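Unit 7: Watching Series Television
Course handout, Introduction to Screen Studies

Reading before class: chapter on serial form in the course pack. Bring your viewing log.

1. Episodic, serial, and the space between

An episodic show resets. The problem that opens the episode is closed by the end of it, and a viewer who missed last week loses very little. A serial show carries its problems forward. Most scripted television made now sits somewhere between the two, with a case or errand that closes and a longer story that doesn't.

We will use two series for this unit. Halta is a harbor drama in eight episodes. Humley is a half-hour comedy about a bus depot. Both are on the course drive. Watch the first two episodes of each before you read any further, as the notes below give away plot.

In your log, mark every scene as A (belongs to the episode story), B (belongs to the season story) or AB (serves both). Don't worry about getting it right the first time. The marks are there so that you have something to argue from in section.

2. The pilot

A pilot has to introduce people, place and tone, and it also has to be an episode. Halta handles this by starting late. The harbor has already closed when we arrive, and we learn why in pieces over the first three episodes. Humley starts on an ordinary morning shift and lets the audience meet the staff in the order they clock in.

Things to look for in a pilot:
- How long before the lead character speaks
- Which relationships are explained in dialogue and which are left for the viewer to work out
- Whether the last scene closes something or opens something

Time each act break. Streaming shows don't need act breaks, but many writers still build them in, and you can usually hear them in the music.
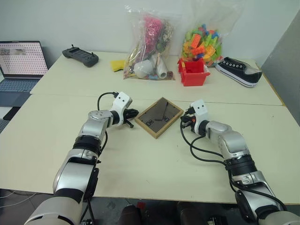

3. Story time and screen time

Story time is how much time passes for the characters. Screen time is how much passes for us. The third episode of Halta covers one night in 52 minutes. The fourth covers five months in nearly the same running time, with no captions to help. Look at what tells you time has moved: haircuts, weather, the state of the kitchen, a character who now has keys to a building she was locked out of before.

Humley keeps story time tight. Each episode is one shift, and the jump between episodes is never stated. Students often assume the episodes run on from day to day. Check this against the wall calendar in the depot office, which is on October in the second episode and on February in the third.

Terms for this section: ellipsis, flashback, flash-forward, real time, montage. Definitions are in the glossary at the back of the course pack.

4. The cliffhanger and the weekly gap

A cliffhanger works on the gap that follows it. When a series is released all at once, the gap may be a few seconds. Halta was written for weekly release and then moved to a single drop, and the endings of episodes two and five read differently depending on how you watch them. Half the class will watch these with a week between. The other half will watch them back to back. Sign up on the sheet by the door.

The course definition of a cliffhanger is narrow. A question has to be raised in the last scene or made urgent there. A sad ending isn't a cliffhanger, and neither is a surprise that answers everything.

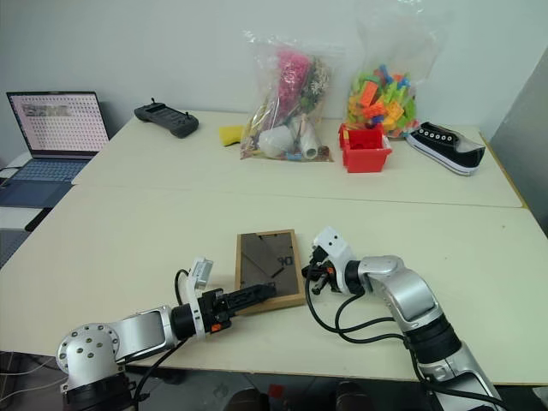
Wooden frame, face down on the table

5. Props and set dressing

A prop is handled by an actor. Set dressing is not. The same object can move from one group to the other, and when it does the audience notices. In the Halta finale, the Aydoğan family's radio, which has sat on a shelf for seven episodes, is picked up for the first time. Write down the first appearance of the radio and the camera distance each time it is shown.

For comparison, look at the short film Arnden, also on the drive. It has almost no dialogue and depends on four objects.

6. Assignment

Write a 900-word response on one episode of either series. Choose an episode after the second. Include:
- A one-paragraph plot summary, no longer than 150 words (not counted in the 900)
- One claim about how the episode uses serial or episodic form
- At least three scenes as evidence, each with a time code
- Your log for the episode, attached as a separate page

Reviews and recaps may be read but not quoted. If a recap gave you an idea, cite it. Papers over the limit will be read up to the limit and graded on that part.

Hand in through the course page by 5 p.m. on the day before the next lecture. Extensions go through your section leader.

7. For next time

Unit 8 covers the ensemble cast. Watch the Humley episode set in the break room, and list the characters in order of screen time before looking at the credits.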